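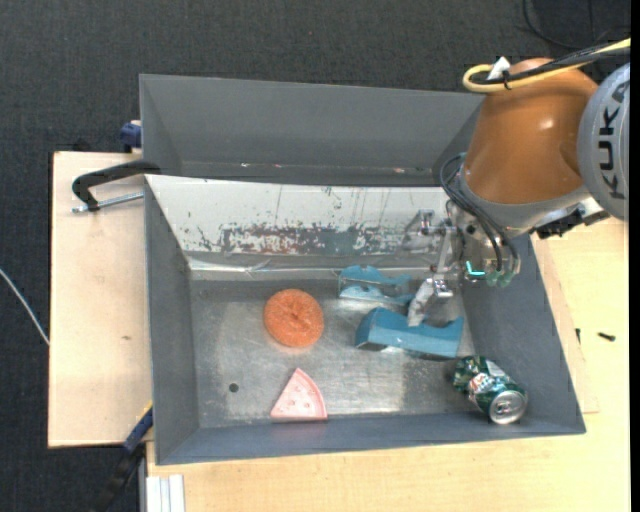 # 14 Dec 2019

Saturday shift, 13 hours including the drive to Rudbridge and back. Cell 2 ran the mixed-returns set all morning. The blocks are still the slow item. With the larger one lying diagonally, the finger has to come down beside the cut-out in the top edge, and the planner prefers the flat face, where it has nothing to hook. I have asked for the cut-out to be weighted higher. The orange scrubber I would leave alone. It is nearly round and fibrous and any approach angle will do.

Numbers for the day: 378 attempts, 227 logged as good. The log counts a pick as good when the item clears the rim, so a drop on the way over still scores. I raised this in October and was told it would be looked at. Until then I am keeping my own tally in pencil on the back of the job sheets.

Dented cans remain a separate problem. A new one is a cylinder and the model treats it as one. A crumpled one is something else, and with the end tucked towards the corner there is little space for a finger between can and wall. On the old line you would have tipped the bin with your left hand and let the can roll out. The bins are clamped down now, so that habit is no use, though I caught myself reaching for the rim twice.

## The bench

- Far wall of the front bin: paint scraped to metal in a wide band, reddish-brown marks in it. Asked Iyer for a price on a repaint or a liner.
- Small black screw on the tabletop, right-hand side. Checked against the spares tin, no match. To go through the gripper brackets with a driver before Monday's run.
- Hoses at the wrist: check the fittings at the same time.

## The rota

Everett Marchetti put up the January rota at two. Hand sorting goes from six people to two on days and none on nights. The other four are down as "cell attendants", which means clearing stoppages, refilling bins and writing up faults. Same grade, same money until the review. Lallotia will send a trainer for 15 days.

My own view is that the attendant job is harder to do well than it looks on the sheet. Sorting gave you a pace. Attending is long waits and then a fault code, and you have to have been watching to know what led up to it. Two of the four have said they would sooner move to the Kiten warehouse and keep their hands busy. I put that to Everett and he wrote it down.

I also asked who signs off a restart after a stop. At present it is whoever is nearest. He agreed it should be a named person on each shift and wants a draft from me by Wednesday. One page, with the lockout steps copied from the old conveyor sheet and the bin clamps added to the checks.

Home at twenty to eight. Left boot still leaking.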